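Robot Software Practice, Unit 4: From Pixels to a Grasp Command
Wednesday, January 30, 2019
By Ornella Benedetti
84 views | 2 comments | Share

Before reading these notes, please have the Unit 3 simulator installed and working. If the viewer opens but the arm does not move when you run the home script, your controller is not loaded. Ask Rebecca Sala in the lab hour; she has the list of the usual fixes.

4.1 What the loop does

In the last unit we commanded joint positions directly. Now the command comes from a policy that looks at camera images. At each control step the program reads the images, reads the joint state, and gives back a small motion of the hand and a value for the fingers. The arm controller runs much faster than the policy, so it must fill the time between two policy outputs. We use linear interpolation for the position and slerp for the rotation.

The order inside one step is fixed:

read state, read images, build the observation, call the policy, clip the action, send the target

Do not change the order of the first two. Students often read the images first and then find that the joint state is newer than the picture. In a slow motion the difference is small. Close to the contact it is enough to miss the handle.

4.2 Frames

There are three frames in the code: base, hand and camera. The action is expressed in the base frame, and I repeat this every year – the base frame, also for the wrist camera. The policy learns the relation by itself if the training data is consistent. If you mix two data sets with different conventions, the loss goes down nicely and the arm goes in the wrong direction.

The wrist camera is fixed to the hand, so the fingers stay in its view while the table moves behind them. The external camera gives the opposite: the table does not move and the arm does. A good habit is to open the two views side by side before you start any debugging.
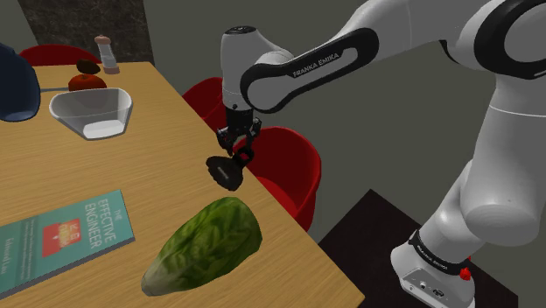
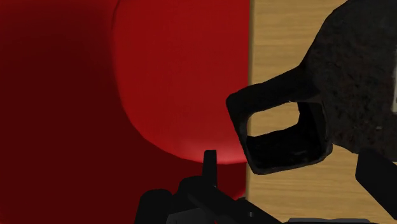 Fig. 4.1. Simulated pick task: the arm over the table in the first image, and a close view of the gripper and the black handle in the second.

4.3 Reading the two views

Start from the wide view. The gripper points down at the table edge, with the dark object just under the fingers. The lettuce is close to it, so a plan which approaches low from that side must be checked for collision. The three red chairs are also part of the collision world. In the Drikach planner you have to add them by name, and many of you forgot this in the July course.

The close view is harder. A big part of it is red or dark maroon and has almost no texture, so a feature matcher finds very little there. The wood gives you grain lines, and the handle gives you strong edges. When you crop the image for training, keep the handle and both parts of the gripper inside. Vittoria Vitale tested a tighter center crop and the success rate fell on every task with a handle.

Notice also that an object can be cut by the image border. A detector which expects the complete outline will give a low score, and your state machine then goes back to "search" while the hand is already near the object. For this reason we keep the last good estimate for 4 control steps before we drop it.

4.4 Clipping and stopping

Clip the translation and the rotation separately. If you clip the full vector with one norm, a large rotation makes the translation almost zero and the arm seems to hesitate. The limits are in the file limits.yaml of the Wojcik package. Please do not edit them in the code.

An episode finishes when the success check is true or when the time limit of 30 seconds is over. The success check reads the object pose from the simulator, and the policy never sees this value. If you pass it into the observation by mistake, your results will look very good and I will ask you to run everything again.

4.5 Exercise

Work in pairs. Record the same task with the wrist camera on and with the wrist camera off, then plot the distance between hand and object for both. Write half a page on where the curves separate. Add one failed episode and say which step of the loop you think is responsible – a guess is fine if you explain it.

Send the plots and the log files to Amedeo Ferraro before the next lab. Logs without the random seed will be returned.

Share | 2 comments

Related notes
Unit 2: Joint Limits and Why the Arm Stops
Unit 3: Installing the Simulator
Unit 5: Recording Demonstrations with Cletora
Guest lecture by Benedetta Lombardi: Planning in Small Spaces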